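Kausar Rajput
Apr 6, 2018

ok several of you asked about the overnight bus so I'm doing a thread. I've been taking the Satti night coach from Cledow to Soneo since January, 422 miles each way, to see my sister and the new baby. I have opinions now!!

First opinion: seat choice. Everybody fights over the front row because of the big window and then they spend the whole night with oncoming headlights in their face. Let them have it. I sit four or five rows back on the right side, away from the passing lane, and I sleep like a rock (a rock that wakes up every two hours, but still)

Do not sit at the very back. I know it looks like a couch back there. The engine is right under you, the seats don't recline, and the bathroom door bangs all the way through the hills.

My favorite is seat 41 on the older coaches. It's a single by the rear door with nobody behind it so you can lean back without feeling like a monster. The newer coaches don't have it and I take this personally.

Tickets! Buy the outbound and return separately. I don't understand why this is cheaper, my brother-in-law doesn't understand why this is cheaper, the lady at the Cledow window just shrugged at me. Try it both ways before you pay.

Also keep the ticket on paper if you can. My phone died once before the second ticket check and the driver was very nice about it, but I had to stand in the aisle spelling R-A-J-P-U-T while a whole bus of sleepy people watched me.

What to wear: layers, then another layer. It is freezing until midnight, then the driver cranks the heat and it's a greenhouse till morning. Slip-on shoes, thick socks. I bring a big scarf that is a blanket, a pillow and a curtain depending on the hour.

And please, soft pants. I did one trip in jeans in January and I still think about it

Food. Eat a real dinner before you leave. The rest stop at Zorkis is the only one where everything's open, and by the time your bus pulls in there are usually two other buses ahead of you and the soup is down to broth.

(the broth is pretty good though)

If you're bringing food on board, think about your neighbors. Crackers good. Bananas fine if you eat them early. A man once opened a tub of fried fish next to me outside Zorkis and I want him to know I remember
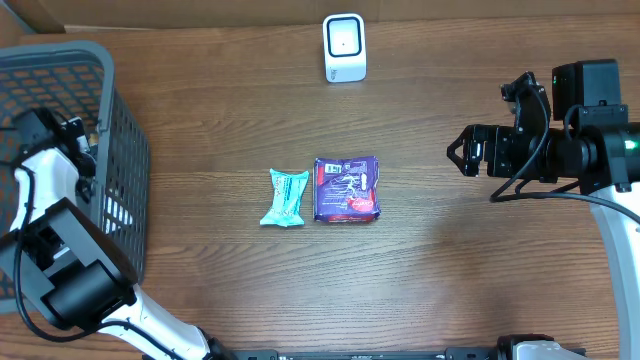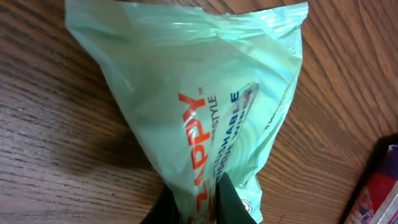

mint green on brown wood x2, ZAPPY wipes in the second one

Small stuff goes in one pouch and the pouch stays ON you. Not overhead, not under the seat where it slides six rows forward the first time he brakes. Mine has earplugs, lip balm, a toothbrush, tissues, gum, a pen. The pen gets borrowed every single trip.

Sleeping. The neck pillow works better backwards, with the fat part under your chin, so your head doesn't drop forward. You'll look silly. It's dark, go for it.

Earplugs over headphones for me. I tried podcasts and ended up with a cord wrapped around my neck and a very confused dream about mortgage rates.

Somebody asked if it's ok to talk to your seatmate. Yes, till the lights go down! I've met a beekeeper, a retired dental nurse and a kid on his way to his first job who had his shirt on a hanger the whole ride. I held it for him at Zorkis while he got fries. After lights out though, whisper or wait.

The rest stop, important: take a picture of your bus before you walk away from it. They all look the same at 3 am. I climbed onto the wrong one in February, sat down, took my shoes off, and only figured it out when a woman asked me kindly why I was in her husband's seat

Set an alarm for half an hour before you get in. The Soneo road has a long stretch of roundabouts at the end, and you do not want to be brushing your hair or drinking anything in the middle of that.

Getting off: the station in Soneo has lockers by the side entrance now, the old ones by the taxis are gone. There's a bakery across the street that opens before the sun's up and does a cheese roll I would honestly take the bus for all by itself. Get two.

Is it better than driving? For me yes. I hate driving at night and I get to stare out the window like I'm in a music video. My sister thinks I'm nuts. She's also the one who moved 422 miles away so she doesn't get a vote

Couple of replies in one: yes there are outlets on the new coaches but half of them are dead, so charge up before you go. No, no wifi past Zorkis. Yes you can bring a folded stroller, it goes underneath, tell the driver before he closes the hatch.

And for the person asking about motion sickness, sit over the front wheels, look out at the dark, ginger candy. My mom swears by sniffing a lemon. I haven't tried the lemon.

Next trip is in two weeks, I'll report back on whether they've fixed the reading light over 41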